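Keimprobe bei altem Gemüsesaatgut: Anleitung mit Auswertung

Saatgut aus angebrochenen Tüten verliert mit jedem Lagerjahr an Keimfähigkeit. Wie schnell, hängt von der Art und von der Lagerung ab. Pastinake und Schwarzwurzel sind oft schon nach einem Jahr kaum noch zu gebrauchen, Tomate und Gurke halten bei trockener, kühler Lagerung mehrere Jahre. Das Datum auf der Tüte sagt darüber wenig aus. Eine Keimprobe auf feuchtem Papier liefert einen brauchbaren Wert, mit dem sich die Aussaatmenge berechnen lässt.

Die Anleitung gilt für Gemüse, das zwischen 18 und 25 °C keimt. Für Kaltkeimer und für Arten mit harter Schale (zum Beispiel Spargelerbse) ist eine Vorbehandlung nötig, die hier nicht beschrieben wird.

Material

Küchenpapier, ungefärbt und unbedruckt
Verschließbarer Gefrierbeutel oder flache Dose mit Deckel
Sprühflasche mit Leitungswasser
Pinzette
Bleistift und Papieretiketten
Thermometer

Filzstift auf feuchtem Papier verläuft. Etiketten daher mit Bleistift beschriften und außen anbringen.

Probe entnehmen

Die Tüte vor der Entnahme mehrmals wenden, leichte und schwere Körner entmischen sich beim Lagern. Danach die Körner nehmen, wie sie kommen. Wer nur die vollen, gut ausgebildeten Körner auswählt, erhält einen zu hohen Wert. Bruchstücke und Spelzen werden aussortiert und nicht mitgezählt.

Für eine saubere Prozentzahl sind 100 Körner das Maß. Bei Salat, Möhre oder Radieschen ist das kein Problem. Bei Kürbis, Zucchini oder Stangenbohne enthält eine Handelspackung meist weniger, dort genügt eine kleinere Probe, deren Ergebnis entsprechend unsicherer ist. Gekeimte Kürbis- und Bohnensamen können vorsichtig eingetopft werden und sind damit nicht verloren.

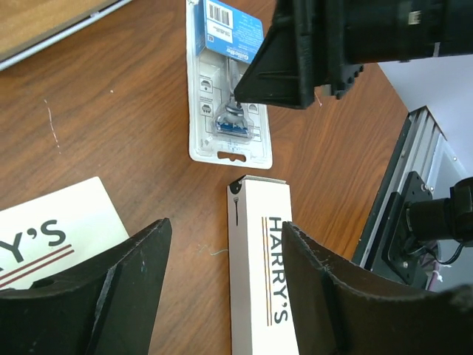

Kann ich die Probe auch direkt in Aussaaterde ansetzen?

Möglich ist es, die Auszählung wird aber ungenau. In Erde ist nicht erkennbar, ob ein Korn nicht gekeimt hat oder ob der Keimling vor dem Durchstoßen der Oberfläche abgestorben ist. Für Bohnen und Erbsen, die auf Papier leicht schimmeln, ist feuchter Quarzsand die bessere Wahl.

Ansetzen

1. Zwei Lagen Küchenpapier auf die Größe des Beutels falten und flach auslegen.

2. Papier besprühen, bis es gleichmäßig durchfeuchtet ist. Beim Anheben einer Ecke darf kein Wasser abtropfen. Zu nasses Papier verdrängt die Luft am Korn und ist der häufigste Fehler.

3. Körner mit der Pinzette in Zehnerreihen auflegen. Der Abstand sollte mindestens einer Kornbreite entsprechen, bei Kreuzblütlern mehr.

4. Eine weitere feuchte Lage auflegen und leicht andrücken. Lichtkeimer wie Salat und Sellerie bleiben unbedeckt und kommen in eine durchsichtige Dose.

5. In den Beutel schieben, etwas Luft einschließen, verschließen. Sorte, Erntejahr und Ansetzdatum auf das Etikett schreiben.

6. Beutel waagerecht an einen Ort mit gleichmäßiger Temperatur legen. Fensterbänke über Heizkörpern schwanken zu stark. Direkte Sonne vermeiden.

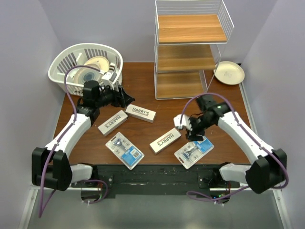
Täglich einmal lüften und die Feuchte prüfen. Nachgesprüht wird nur, wenn das Papier hell wird oder sich wellt. Verschimmelte Körner sofort entfernen und als nicht gekeimt notieren. Breitet sich der Schimmel auf benachbarte Körner aus, die übrigen auf frisches Papier umsetzen.

Auszählen

Gezählt wird zweimal. Die erste Zählung gibt Auskunft über die Triebkraft, die zweite über die Keimfähigkeit insgesamt. Richtwerte bei 20 °C:

Radieschen, Kohl, Kresse: Tag 4 und Tag 10
Salat: Tag 4 und Tag 7
Tomate: Tag 5 und Tag 14
Möhre: Tag 7 und Tag 14
Zwiebel, Lauch: Tag 6 und Tag 14
Petersilie: Tag 10 und Tag 28

Als gekeimt gilt ein Korn, wenn die Wurzel deutlich ausgetreten und gesund ist. Glasige, braune oder verdrehte Wurzeln zählen nicht. Gekeimte Körner nach der ersten Zählung entnehmen, sie verfilzen sonst mit dem Papier und erschweren die zweite.

Liegt die erste Zählung weit unter der zweiten, ist das Saatgut zwar keimfähig, aber schwach. Solche Partien sollten in Schalen vorgezogen werden. Im Freiland laufen sie bei kühlem Boden lückig auf. 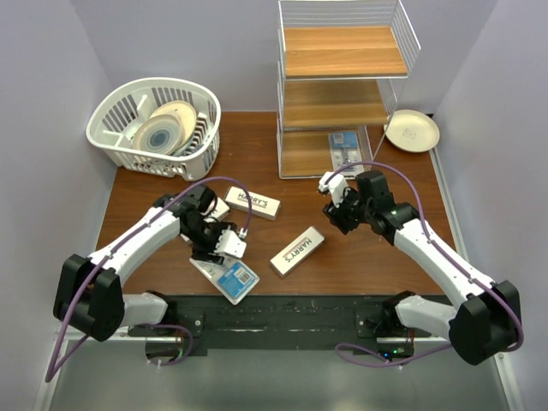 Aussaatmenge berechnen

Die Keimfähigkeit in Prozent ergibt sich aus der Zahl der gekeimten Körner, geteilt durch die Zahl der ausgelegten Körner, mal 100. Die angepasste Menge lautet:

Benötigte Körner = gewünschte Pflanzen geteilt durch Keimfähigkeit (als Dezimalzahl)

Rechenbeispiel: Gewünscht sind 100 Pflanzen Pflücksalat, die Keimprobe ergab 75 Prozent. 100 geteilt durch 0,75 ergibt gerundet 133 Körner. Für Ausfälle im Beet (Schnecken, Verkrustung) wird getrennt davon ein Zuschlag angesetzt, dessen Höhe vom Standort abhängt.

Einordnung der Ergebnisse:

Über 80 Prozent: normal aussäen.
60 bis 80 Prozent: Menge nach Formel erhöhen.
30 bis 60 Prozent: in Schalen vorziehen und pikieren.
Unter 30 Prozent: nur verwenden, wenn die Sorte nicht ersetzbar ist. In diesem Fall alles aussäen und neues Saatgut gewinnen.
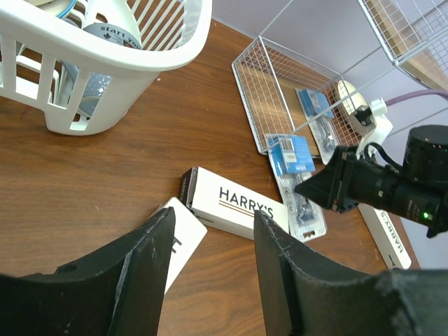 Rima Jaber

Stand: Samstag, 10. April 2021

Lagerung nach der Probe

Restliches Saatgut in Papiertüten füllen und zusammen mit einem Trockenmittel in ein Schraubglas stellen. Silicagel mit Farbindikator zeigt an, wann es regeneriert werden muss. Das Glas bei 5 bis 10 °C dunkel lagern. Nach der Entnahme aus dem Kühlschrank erst öffnen, wenn es Raumtemperatur erreicht hat, andernfalls schlägt sich Kondenswasser auf den Körnern nieder.

Das Ergebnis mit Jahr auf der Tüte vermerken. Bei Zwiebel, Lauch und Pastinake jährlich neu prüfen, bei Tomate, Gurke und Kohl reicht ein Abstand von 2 Jahren. Der günstigste Zeitpunkt ist der Januar, dann bleibt vor der ersten Aussaat genug Zeit für eine Nachbestellung.

Pilliertes Saatgut lässt sich nach demselben Verfahren prüfen. Die Hüllmasse muss sich dabei vollständig lösen, das Papier wird deshalb am ersten Tag etwas feuchter gehalten und am zweiten gewechselt.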